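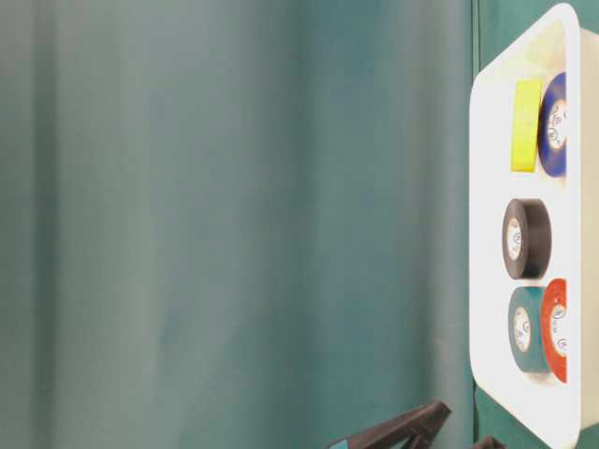
The sorting kit, after a month of evenings

I said in September that I would give the Sanance kit a fair run before writing anything, and I have. The short version is that I would not buy it at full price, and I'm not sure I would buy it at half.

Sanance sells it as a "bench helper." You get an arm, a gripper, a camera on a stand and a year of their software, which is called Tromero and which wants you to make an account before it will let the arm move at all. The whole thing came to $3157 with shipping. The sales page talks about kitting, restocking and tidying up. What that means in my workshop is picking things out of one tray and putting them in another.

Rolls of electrical tape seemed like a reasonable place to begin. They are cheap, they don't break, and the colors ought to be a gift to any camera. Yellow, blue, black, green, red. If a machine that costs this much can't tell a yellow roll from a black one, we can all go home.

It can tell them apart, mostly. The trouble was the green. I have a teal curtain hung up on the camera side because the manual asks for a plain backdrop and that was the fabric I had. The green roll is very nearly the same color. Tromero would find the other four and then report the tray as done with the green one still sitting in it. Support told me to change the backdrop. Fine, but the manual says "plain," and plain is what I gave it. A person would not have had this problem.

The tray matters too. Mine is white with a thick glossy rim, and under my lights the rim goes so bright that the software kept drawing its outline in the wrong place. I turned a lamp away and it got better. I turned it back and it got worse. None of this is in the setup guide, which spends four pages on unboxing.

Then there is how the rolls sit. Stand them on edge with space between them, like the black one, and the gripper goes in with some confidence. Put two side by side with one overlapping the other and things get slow. It hovers, backs off, has another look. Blue behind yellow was the worst pairing I tried. On one run I made a coffee and drank most of it while the arm thought about it.

I did 500 picks over the month, with the rolls spaced out or bunched up more or less as they landed. It got 400 of them without my help. Sanance claims a success rate of 90 percent on "common household and workshop items," and maybe you get that if somebody lays out the items for you first. I would like to see their tray.

To be fair to it, the hardware feels solid. The gripper is a dark, blunt, wedge-shaped thing with a matte finish, and it hasn't marked a single roll. The arm is quieter than I expected. Teaching it a new drop position is easy - you move it by hand and press a button - and I wish the rest of the software were that simple.

A reader asked how it compares with the Urton arm. I only had the Urton on loan for a weekend, so take this lightly, but it was faster and its app was uglier and I trusted it more. It also worked with the network cable out. Tromero does not. When my internet dropped one evening the arm stopped halfway through a job and stayed there until the router came back.

The subscription after the first year is not on the product page. I've asked twice and been told pricing is "being finalized." I would want that number in writing before handing over any money.

Next up is the Daher gripper upgrade, which is supposed to help with crowded trays. I have it on a return window and the box is still taped shut.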